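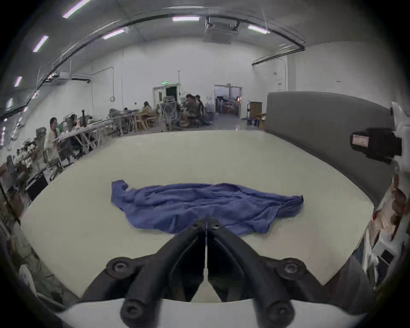
Grirham House is a home for children with disabilities on the edge of Futirdale. It was founded by Ha-rang Shin, a retired nurse who began – rather modestly – by taking in two brothers, and it now cares for 30 children, many of whom have lived there since they were very small. 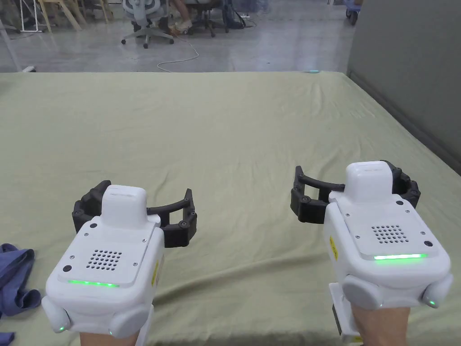

Daily life at the home is run on family lines, with older children helping the younger ones at meals and at bedtime. Household skills have a fond place in the day, and laundry is usually the first one taught. A large table spread with a wrinkled, pale olive-green cloth gives plenty of room for this sort of work.
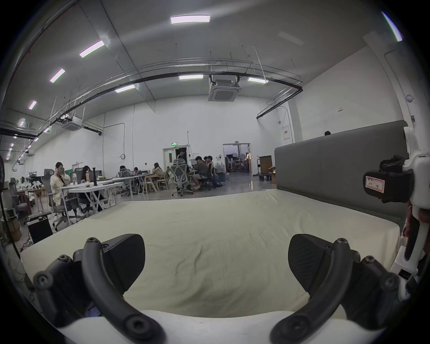

Open-plan workroom with a bed.

The Myung wing, added later, holds 10 bedrooms and a small clinic.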